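3.2 Rules for the shared table

The rules described in this section were written for cells where two or more arms work over one tabletop and where people have their desks in the same hall. Before April, each group at Ellent kept its own habits. One group stopped the arms when a visitor came near, another group only lowered the speed. We wanted one text that everybody can read in five minutes and that can be checked at the table itself.

The first draft was prepared by Elikem Arthur and had 13 rules. After a trial period we kept seven. The rules we removed were not wrong, but operators could not say for certain if they were fulfilled or not – for example, the rule that the area must be "reasonably clear". A rule which two persons answer differently is difficult to use in an audit.

Three of the remaining rules concern the layout. First, the fixed mount of every arm must be drawn on the cell plan, together with the rails at the border of the table. Second, cables that run along an arm must be checked through the full range of its joints, also in positions which the task does not normally use. Third, every seat close to the table must be entered in the plan as an occupied place, even if it is empty on the day of the check (see Figure 2 for a cell with a seat in view of the wrist camera).
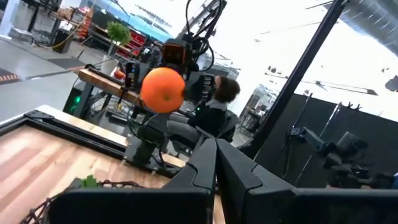 Figure 2. Wrist camera view over the shared table, with an orange fruit in front of the second arm and a seated person behind.

The wrist view is useful for the third rule. A plan on paper shows distances, but it does not show what is hidden by the gripper or by another arm. In our procedure the reviewer, in most cases Zuweira Opoku, looks at the wrist view and the plan side by side and notes each place where a person could be covered by equipment. We do not use this view as a safety function. It supports the review only, and the stop circuit must not depend on it.

The other four rules concern the operation: who may start a motion, who must be informed, how objects are placed by hand between two runs, and when a cell is released again after a change. For the last point we follow the form used in the Tanari project, with one addition – a change of cable routing counts as a change of the cell.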